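Grenden Youth Track Club -- Summer Season Questions

Print this page | E-mail this page

Does my child need any experience to join?

None at all! We take children from age 7 up, and most of them arrive having never set foot on a track except to chase a dog across one. The first couple of weeks are mostly games, relays and learning how to stand at a start line without leaning on the kid in the next lane.

When and where do you practice?

Sunday afternoons at Vasta Field, and we start at 4 -- please try to be in the parking lot a little before that, as the gate on the school side gets locked once we begin. In August we move things later because of the heat, and we'll e-mail everybody before the change.

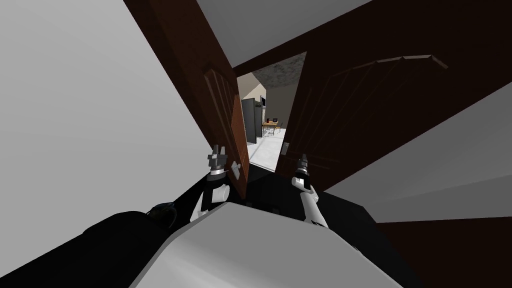
If you do get stuck outside the gate, walk back past the bleachers and come in by the long jump pit. Somebody will wave you over, and you haven't missed much, just a lap and some stretching.

What events can the younger ones try?

The under-9 group runs the 50, the 100 and a 600, and they get the long jump and the softball throw as well. Hurdles and the longer races come later. We know some of them are dying to try the high jump (we hear about it every single week), but please bear with us until they move up a group.

Do they need spikes?

Not for the first season. Ordinary running shoes that fit are just fine, and feet grow so fast at this age that we hate to see families spend the money. There's a bin of outgrown spikes in the equipment shed, and you are welcome to dig through it. 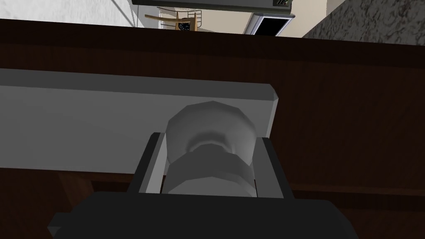
Shot puts and discuses are signed out by a coach, and they go back to the shed before anyone goes home. We ask the children to leave them alone in between, even the light ones. The same goes for the old storage cabinet, a dark brown wooden one with a pale round knob like the one shown, where the starting blocks and measuring tapes live. Ask a grown-up and we'll get out whatever you need.

Are the meets required?

No, but we do hope you'll come to one or two! The Koller Relays are a gentle place to begin, and the Zieliński Invitational is bigger and louder, with almost 8 hours of racing if you stay for everything. Bring shade, bring snacks, and bring a book for the little brothers and sisters.

How do we enter a meet?

Fill in the sheet on the clipboard at practice. Relay teams are put together by the coaches, so please let us know as soon as you can if your child can't make it -- three runners and a baton make for a very sad afternoon.

Sign up for our newsletter to get practice changes and meet results by e-mail. You can unsubscribe at any time.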